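This site uses cookies to remember your preferences and measure visits. Accept all / Manage settings

Planning a second arm: how Rataswood set its equipment budget

Jeanine Coppens keeps the purchasing sheet for the Rataswood robotics group in a single spreadsheet with 9 tabs. The first tab is the one that causes arguments. It lists what the group would buy if the whole request were granted, and in June most of it was struck through.

The group works on household handling: picking up tableware, clearing surfaces, putting things into bowls and boxes. It has one Franka arm on a bench and a simulated version of the same arm that runs on the group's own machines. The question for this year's plan was whether to buy a second arm or to put the money into computing and leave the hardware as it stands.

"The price of the arm is the easy part," Coppens says. "You get a quotation, you put it in the sheet. What people leave out is everything bolted to it or standing next to it. The mounting plate, the spare fingertips, the guarding, the electrical work, the person who has to be in the room."

Her rule is to budget for three years of use and to give each line an owner. A line without an owner is removed at the next review. Spare fingertips were removed once under this rule and put back a month later, when the group had to stop work to wait for a set.

Lotte Van Wijk runs the simulation side and argued for the computing option. Her case rested on a count she made during the spring. The group had planned 1,584 trials of its table-clearing task. Of these, 769 did not depend on contact forces at all. They tested reach, arm placement and the order in which objects were picked up, and could be run in simulation with no loss.

"So nearly half the queue was waiting for a physical arm it had no need of," Van Wijk says. "If you clear those out first, you find out how busy the real one is. We thought it was full. It was full of the wrong work."

Coppens accepted the count but not the whole conclusion. Simulation has its own costs, and in her view they are easier to hide. Object models have to be made or licensed. Someone has to check them against real items. The group uses a scene package called Walla, which is renewed yearly, and a small scheduling tool, Turcotte, written in-house and maintained by whoever has time.

"I asked for hours against Turcotte and was told it was free," she says. "It was taking a day a week from somebody. That is a budget line."

The two agreed on placement as the first thing to settle. An arm beside a table needs a fixed base, and the base decides which part of the surface can be worked. Moving a base on the lab floor means drilling, levelling and a new safety check. Moving it in simulation means changing three values in a file. Van Wijk's team now tests a position there before any steel is ordered.
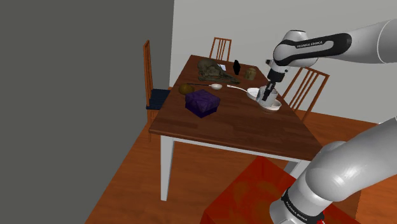
Planning and procurement

The dining table layout is one she returns to in budget meetings. The arm comes in from the right and the gripper is down in a white bowl near that edge of the table. The fruit and the purple box are at the left side, and the olive-green figure lies towards the far end.

"People look at the bowl and say fine, it reaches," Van Wijk says. "I ask them to look at the other side of the table. Then there are the chairs. If you want to work in a room with chairs, you have to plan for chairs."

Reach was the reason the second arm stayed in the plan in a reduced form. The group had considered two arms on opposite sides of one table. It has now asked for one additional base and a changeover kit, so that the existing arm can be moved between two positions. Coppens has priced the kit through Pladley, the supplier that handled the original bench, and has added the second safety check as a separate line.

The computing request was approved in part. It covers one new workstation and the Walla renewal, and leaves out the storage Van Wijk wanted. She will ask again with usage figures attached.

Asked what she would tell another group starting from nothing, Coppens went back to the spreadsheet. "Write down what each trial needs before you write down what you want to buy," she says. "Then get the delivery times in writing. Ours for the base plate moved twice — and the electrician was booked for the first date."

The next review looks at fingertips, guarding and the hours recorded against Turcotte.

Get our equipment and planning newsletter once a month. Enter your email address to subscribe. You can unsubscribe at any time.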